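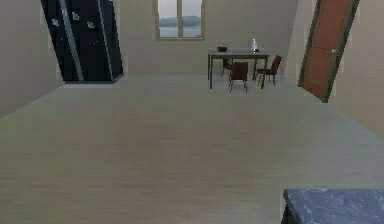
28/09/2018

Up at six with the cat. Finished the coffee, so that goes on the list. Rain until lunch and then a gray sort of afternoon.

The bread came out flat again. I fed the starter on Wednesday night and it doubled by morning, so I don't think that is the problem. I think I let the dough sit too long on the second rise. Brândușa says her kitchen runs cold and she gives it four hours. Mine is warmer and I keep following her times anyway. Next loaf I'll stop at three and write down what it looks like. It tasted fine. Ate two slices with plum jam standing up.

Ezekiel called at 11 about the choir. We are doing the Christmas program early this year, the first weekend of December, and he wants me to move down to second alto. I said yes. My top notes have not been good since the spring and I would sooner move than be asked twice. He also wants everyone to learn the two Romanian carols without the sheet. Silviu has promised to record the words slowly. I know one of them already from when I was small, though the way we sang it had an extra verse that isn't in his copy.

Paid the car repair, 3130 in all, and that is most of what I had put aside for the trip. Mojtaba at the garage went over the bill line by line and I can't argue with any of it. The brakes alone were half. So the coast will have to wait until next year. I haven't told my sister yet. I'll do it Sunday when she calls.

Walked to the library after the rain quit. Returned the gardening book unread and took out a history of lighthouses, very thick. Read the first chapter on the bench outside until I got cold.

Soup for supper. Tomorrow: coffee, stamps, cat food, look for the blue folder with the insurance papers.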